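Visit to the computer refurbishing hall of Pranix, Windaritz

Last month I wrote that I wanted to see where old office computers go when the company has finished with them. Pranix holds an open day once a year, so I took the bus number 10 to Windaritz and paid 2 euros for the entrance, coffee included.
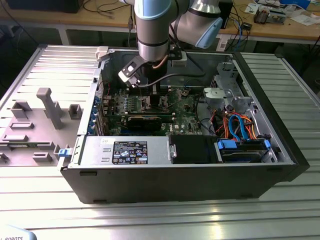 Page last changed: Jul 13, 2021

The hall is smaller than I expected and very clean. Most of the computers come from offices and schools in the Farnitz region, and 231 of them were waiting on the shelves in the back. The towers are laid on their side and opened, so one can look in from the top. I have used such a machine at work for years and I never saw the inside. We were asked not to touch anything, but we could stand close and stay as long as we liked.

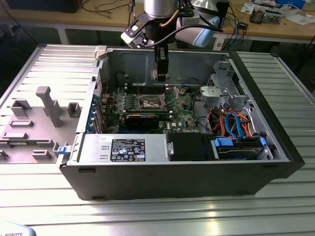
My own computer at home is an old one too, and I came with the question if it is worth to repair it. The guide said that a good case makes half of the work easier. I understood this when I looked at the rear wall of the tower on the table, where four blue clips sit in a line at the expansion slots. The processor socket was empty and its lever stood open. At home I have only small screws, and I have lost some of them under the carpet already.

After the coffee there was a short talk about Huanca, the programme which gives repaired computers to families. In the last year they gave away 84 pieces - I thought it would be more, but the testing takes long. 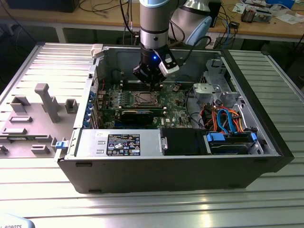 The talk was in the same hall, a bit difficult to hear from the last row. I asked afterwards if they accept private computers also. They do, but only with the power cable and without the personal data on the disk. I will bring mine in autumn. The bus back goes once in an hour, so look at the timetable before you take the second coffee.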